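We use cookies to remember your settings and to count visits. By staying on this page you agree. Accept / Manage

Bench tips -- teaching the arm to do dishes

Quick list before I forget again. Mostly plates in and out of the rack, by remote, two arms. Nighat Satti wrote the first version of these, I've just scribbled on top.

Wipe the counter. Then wipe the fingers. Grease on a fingertip and the plate slides, you grip harder, now it pivots. Dish soap on a rag, dry rag after.

Go slow at the start of every demo. Slow is fine, stopping dead is not. If you park in mid air to think, the arm learns to park in mid air. Think first, then press record.

Plates: take the rim, don't go deep. One finger in front, one behind, close until it just holds. Lift straight up till you're clear of the wires, THEN tilt. Yesenia Rengifo lost two of the nice patterned ones tilting early.

Start with the plate furthest from the wall if you're new. Corners are hard, elbow gets in trouble before the hand does.

Mix the dishes. Plain white, printed, one with a colored rim. If you only ever show it plain ones it gets silly around a pattern. Move the rack a bit between runs too -- an inch, a slight turn. Dont measure it.

Watch the wrist view, not the arm. Hard habit. Your eyes want to go to the real thing. Tape a note to the monitor if you have to.

Two arms: decide which one leads and say it out loud. The other one waits out of the way with fingers open. Crossed arms = throw the run away.

Bad runs. Fumbled once and recovered? Keep it, those are useful. Dropped it, or bumped the rack across the counter? Delete right then, you will not remember which one it was. We had 2265 runs on the Tesgate drive before anyone went through them and it took most of September.

Batches of 10, then get up. After 6 in a row my thumbs go anyway.

Wrist views from the rack job:

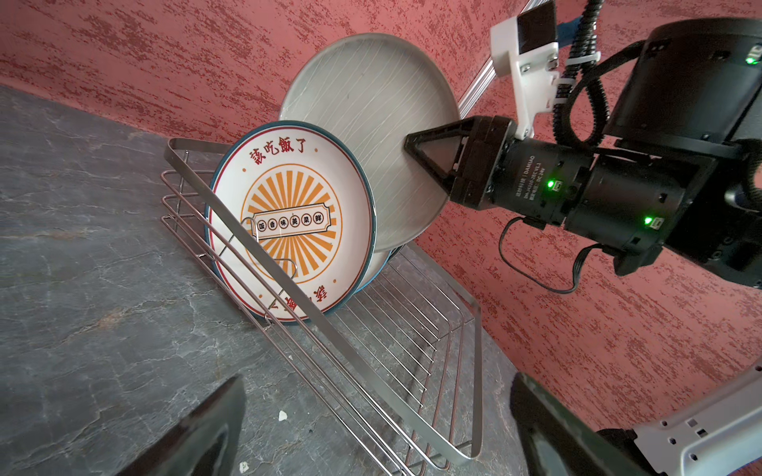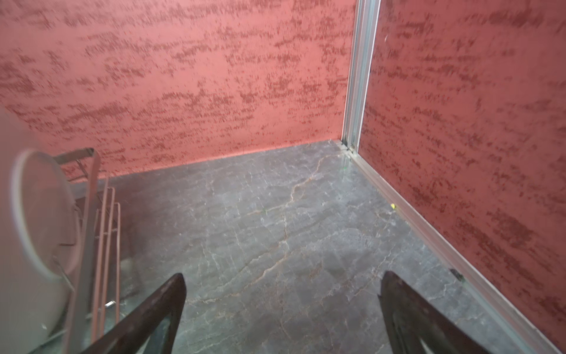
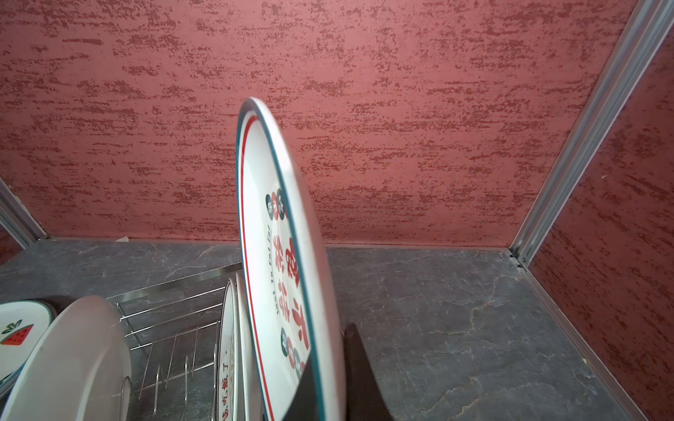
Resetting between runs. Put the dishes back by hand, not with the arm, it's way faster. Hands out of the area before you touch the controller, every time. Say "clear" if theres two of you.

Cables -- check the slack with the arm stretched all the way out, not folded. Zip tie, but leave room for a finger under it.

Chipped plate, bin it. The chip catches on the wire and you spend the afternoon blaming the gripper.

Cups and bowls are a different page, still need to write up the handles part.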